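Red worktop day
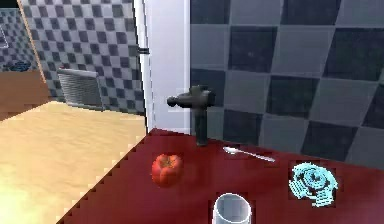 The simulated kitchen this morning, massage gun standing at the back.

July, nearly midnight, tea gone cold. I should be in bed but I want to get this down while my wrists still remember it!

So today was my first proper go at teaching by remote control. Afia sat me down at the Haner desk with the two hand controllers and loaded up the kitchen with the red worktop and the checked tiles. You move your hand, the arm in the simulator moves its hand, and everything you do gets saved as a demonstration for it to learn from. Easy, I thought. Ha.

The tomato was my favourite by miles (round, cheerful, hard to get wrong). The spoon was a beast. It lies flat and thin, and you have to come down at just the right slant or you end up pinching the worktop. I said a rude word and Valdemar laughed into his sandwich. And the glass! I was so frightened of knocking it over that I crept towards it like a burglar, and then Afia pointed out that if I creep, the robot learns to creep. Fair enough, but a bit much before lunch.

I did 26 demonstrations and kept most of them. The whole set is meant to reach 2,000 by the end of the month, so I am a very small drop in a very big bucket, though Kelly did 62 in her first week and I've decided I'm going to beat her.

Still no idea what to call the curly turquoise thing on the right. Diễm says scrubber, I say tangled cable, and we've been writing "blue thing" in the notes, which Afia will hate when she sees it.

Massage gun tomorrow. I think I'll go for the handle and keep well clear of the ball end. Must ask Hường whether I can lower the chair as well, my shoulders are killing me.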